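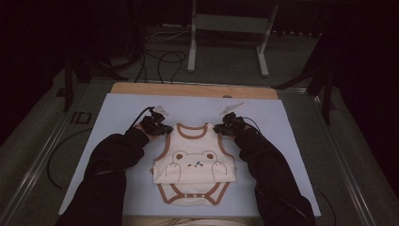 Cream bodysuit with the bear on the front, folded in half on the board

Come and fold baby clothes with us!

I'm looking for people to join our clothes-folding sessions at Brannigan this spring, and you really don't need to be any good at it. If you've ever stood over a heap of tiny vests at eleven at night wondering which way the legs go, you're who I'm after (I did my own lot that way for years and they still came out of the drawer in a ball).

Each session is 50 minutes. You get a flat board on a table, a pile of baby things and a card showing how we'd like them folded. Bodysuits go front up, legs brought smooth, then folded once across the middle so the neckline and the poppers both show. Sleepsuits are fiddlier, I won't lie, and the hats hardly count as folding at all. Go at your own speed. We did a first batch in February and people mostly chatted the whole way through, so bring a friend if you like and I'll book you in side by side.

We have 700 pieces to get through, newborn up to two years, and they all go on to the Pistard baby bank when we're done, sorted by size and ready for the shelf.

You'll need to be 18 or over, able to stand for most of the session (stools are there if you want one) and happy working with your hands in front of you for a good stretch. Long sleeves are fine, dangly bracelets please leave at home, they snag on the poppers something awful.

We pay £70 for a set of four sessions, plus your bus fare. Tea, coffee and the decent biscuits are on us. Mornings and afternoons are both open, no evenings I'm afraid.

To put your name down, ring the Brannigan front desk and ask for extension 888, or leave a note at reception with your number and the times you can do. Names in by 2018-03-29 please, and I'll ring everyone back myself, even if we're full.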